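The coach's phone-in, and why I keep listening

Every Thursday at 4 I park outside the pharmacy and listen to the Sotley manager's phone-in on the car radio. I could listen at home, where there are chairs. But at home people want to talk to me, and you need your full attention to hear a man say nothing for 20 minutes.

Mogens Sveinbjörnsson took over in May. I've followed this club long enough to have heard managers who shouted, managers who wept, and one who mostly discussed his knees. Mogens is the first who treats a question as if it had been handed to him wet.

Last week the host, Fikri Wijaya, asked whether Intan Majimbun would start in goal against Marirar. Fair question. She'd missed two games with a thumb, she'd been seen training, and her backup had let in three the previous weekend, one of them from a throw-in that took a bounce I still see when I close my eyes.

"We have goalkeepers," said Mogens.

Fikri waited. I've come to admire how Fikri waits. You could hear somebody in the studio put down a cup.

"More than one," said Mogens.

That was the team news. Then came an ad for tires.

I wrote it down on the back of a receipt, since I've started keeping these, and went home to make dinner with the pregame show on. Kamarul Entili was doing the tactics segment, so the greens got a long rinse.

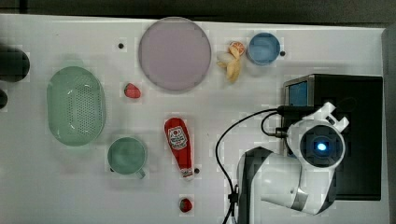
Green colander, green mug. I don't follow a team in that color, for the record.

Kamarul's theory was that Mogens would switch to a back 4 and let the fullbacks go. He had worked this out from "more than one," which I think is heroic. He talked about it straight through the onions. By the time I sat down to eat he had the whole starting lineup, the bench, and a view on which end we'd defend first.

We played a back 3. Majimbun started, kept a clean sheet, and punched one away with the bad thumb in front of 2000 people who all said "ooh" in the same key. Sotley won 1-0 on a goal that went in off somebody's hip. I've watched the replay and I still couldn't tell you whose hip.

Afterward Fikri asked Mogens if he was pleased with the goalkeeping.

"She used her hands," he said.

My brother-in-law Slamet Pasaribu says I'm being played, that it's an act, and that the man is probably a riot at weddings. Slamet supports Drutik, whose manager gives forty-minute answers and is currently next to last, so I take his media criticism with some salt.

Away at Oei next. The phone-in's at the usual time and I've got a fresh receipt in the glove box. Fikri has promised to ask about the penalty takers. I'm guessing we have some.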